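How to tell if a slow computer needs replacing

Every shop will tell you a five-year-old computer is finished. I don't buy it, and I've stopped listening to the ads as well. Try these before you hand over $1210 for a new one.

1. Restart it properly. Closing the lid doesn't count.

2. Look at what opens at startup. Mine had 18 programs loading, and I'd asked for maybe three of them. Switch off anything you don't recognise, one at a time, and write down what you changed.

3. Check your free space. Under 10 per cent and most machines start to crawl. Move old videos to an external drive. Skip the "cleaner" apps, which in my experience mostly clean out your wallet.

4. Remove extra browser add-ons. I'm doubtful of any coupon finder that needs to read every page you visit.

5. Rule out the small stuff. A jumpy pointer can feel like a slow computer. 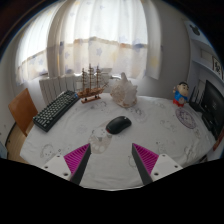 Change the battery or borrow another mouse for an evening. If the lag goes away, you've saved yourself a lot of money.

6. Price a memory upgrade. I was quoted $54 for the part. Ask whether yours can be opened at all, as plenty of thin laptops can't.

Still slow after all that? Fine, start shopping, but ignore the colour of the box.

14 comments | 6 shares

Recent posts
Is the Fondach extended warranty worth it?
Brundora routers: read the fine print
Do you need the Jollimik backup plan?

We use cookies to improve your visit. Accept | Settings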